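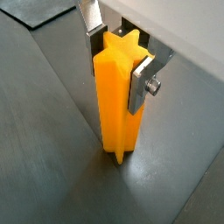 The yellow star, upright on the gray table.

5/4/24

Quick one, I have to be out the door in twenty minutes and the bread is still in the oven.

So the shape blocks. People keep asking which ones I ended up liking and the answer is the star. By a lot. Cube is fine, hexagon is fine, the half moon falls over if you breathe on it. But the star – five points, flat on top, tall straight sides, and that yellow. Somewhere between egg yolk and school bus. Luna picked it out of the bag first and hasn't really given it back.

I bought the set secondhand from Guido Sala, who had them in a box in his garage in Proddale since last August. Paid almost nothing. A couple of pieces missing, and no sorter box, so I'm going to have to make one. Star shaped hole. In wood. With my jigsaw skills. Pray for me.

What I like is how the light works on it. The points come up as bright ridges and the parts in between go darker, more orange, so one plain color looks like two or three. A bit of shine but not too much. I tried drawing it last night and it's way harder than you'd think, the top is easy (everyone can draw a star, sort of) and then you have to drop all those lines straight down and mine went every which way. Luna's was better. She just colored in a big yellow blob and a dark bit behind for the shadow and it was definately the star.

Chepkoech Nyamweya left a comment on the last post asking if they stack. Kind of! Star on cube, yes. Cube on star, yes if you're patient. Star on star I can't tell you, we only have the one. Best tower so far was 4 high and then the cat.

Cleaning – warm water, dish soap, old toothbrush down in the grooves. Dust gets in the inside corners and then it looks grubby even when the rest is clean. Dry it standing up on a towel.

Still to do: sand the box lid, find my square, call Zerneck about the offcuts before he burns them all. Also I owe somone a jar of plum jam for the loan of the clamps, I think it was you Negri, tell me if it wasn't.

OK timer's going. More when the box is done.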